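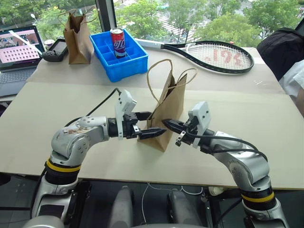
So my half of the project ended up being the boring half, meaning I kept the cell running while Keerthana Fernandes got to do the fun task stuff. I ended up liking it! Our cell is called Drelero and it's two arms, a gripper on each, and way more cable than I expected back in September.

Most of my time went into the grippers. After 97 bag grasps the left one started closing a hair late, and I blamed the software for two days (sorry, Keerthana). It was a loose screw in the finger mount. Now I check both mounts every 30 runs – takes me seven minutes if I don't drop the hex key.

Cables were the other headache. The one going up to the wrist camera kept pulling tight when the arm reached across, so I gave it more slack and re-clipped it. We got nearly 162 runs in after that with no camera dropouts.

Paper bags are rough to calibrate with, by the way. They dent, and then your grip width is wrong. Zoriana Stasiv told us to redo the zero position each morning before touching a bag, and I wish we'd started that sooner.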